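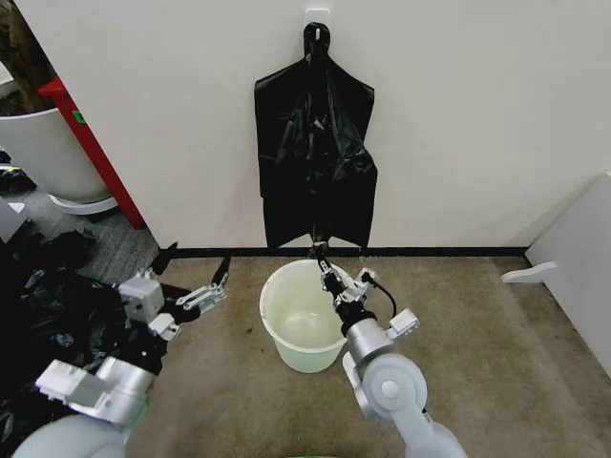 Bag on the hook, basket on the floor, right gripper at work. My favorite stop of the day.

I finally made it to the Semier open day! I've been meaning to go since May, when Silvan Kuster mentioned it to me over lunch, and then I nearly missed it anyway because I had the wrong building (there are 2, and the one with the big sign is the wrong one). A very patient woman at the front desk walked me across the parking lot and I got there just as the first tour was leaving.

They had 7 stations set up and you could wander between them as you liked. I'd expected the crowd to be at the Janlow station, where an arm sorts small parts at a speed that makes your eyes hurt, and yes, plenty of people were there. But I spent most of my afternoon watching a robot with two arms deal with a trash bag.

I know how that sounds. Stay with me! A garbage bag is a terrible thing to hand to a robot. It has no fixed shape, it's shiny, it's black on black wherever it folds, and it sticks to itself. Think about how you find the opening on a new one -- you rub it between your fingers and mutter. Now do that with two thin metal fingers and no skin.

The bag hangs by its knotted top from a little white stick-on hook on the wall, with the small white wastebasket right underneath it. In my photo the right gripper is reaching over the rim and seems to have the bottom edge of the bag pinched, while the left one waits off to the side, fingers open. There's a whole heap of crumpled black bags on the carpet by the left arm, too. I love that heap. Anyone who has ever practiced anything knows that heap.

Réjean Hiebert was running the station and answered every question I had, including some pretty dumb ones. I asked why they don't start with something stiffer, like a paper bag. He said they did, and it taught them very little. He also told me the thing that has stayed with me most, that the cameras have a harder time than the hands. Shiny plastic throws back light from everywhere, and a fold that looks like an edge may just be a reflection. He keeps a notebook of the ways a grasp can go wrong and was up to 19 of them. I asked to see it and he let me flip through! My favorite entry just says "grabbed both sides again."

A kid next to me wanted to know if it could do his room. Réjean asked how bad the room was. Long silence.

I did get to the other stations in the end, and the coffee was good, and I came home with a Ruchti tote bag I didn't need. They're planning another open day next year and I've already put my name on the list. If you go, use the door by the bike racks.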